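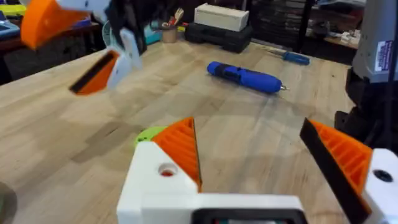 M. Riedl

# How to work out what your team needs on the last day

You need the current table, the list of remaining games and your league's rules on ties. A pencil and one sheet of paper will do. The method works for any soccer league that gives three points for a win and one for a draw.

## 1. Write down the points

Only copy the teams that can still affect the place you care about. I'll use the race for first place in our league, with one game left for each team:

| Team | Points | Goal difference |
|---|---|---|
| Nerkska | 40 | +19 |
| Otport | 37 | +17 |
| Caleo | 37 | +9 |

Check that every team has played the same number of games. If one has a game in hand, add a column for games left.

## 2. Find the highest total for each team

Add three points for every game left. Otport and Caleo can both finish on 40. Nerkska already has 40, so a draw or a win puts them out of reach. Everything from here on assumes Nerkska lose. 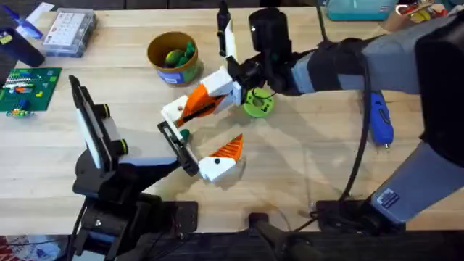 *Two robot arms over a wooden tabletop, grippers near the center*

## 3. Look up the tiebreaker

Do this before any more math. Many leagues use goal difference first, then goals scored. Others start with the results between the tied teams, and that can change the whole answer. Ours uses goal difference, then goals scored.

## 4. Count the swing

Goal difference moves in both games at once. If Nerkska lose by one, they drop to +18. If Otport win by one, they climb to +18 as well. The gap was two goals, and the two results together close it.

Any bigger swing puts Otport ahead. A loss by two for Nerkska, or a win by two for Otport, is enough as long as the other result also goes the right way.

Caleo are ten behind, so the two margins have to add up to ten just to draw level. Keep them on the sheet anyway.

## 5. Settle the exact tie

At +18 each, go to goals scored. Otport have 74 and Nerkska have fewer, but remember to add the goals from the last game. A 1–0 win and a 4–3 win give the same goal difference and a very different total.

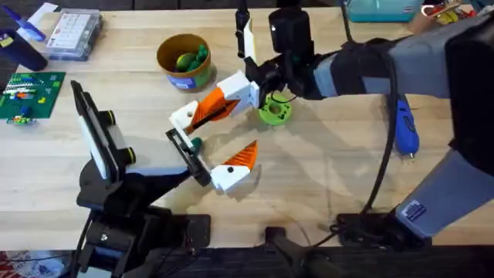 *Gripper with orange ribbed tips*

## 6. Write it out as short lines

- Nerkska draw or win: Nerkska are first.
- Nerkska lose, Otport and Caleo both fail to win: Nerkska are first.
- Nerkska lose, Otport win: add the two margins. Three or more puts Otport above Nerkska — two means goals scored.
- Caleo win: check them against whoever is on top.

If two of these teams play each other on the last day, cross out the results that can't happen together. Then check the table again on Thursday, when the league posts corrections.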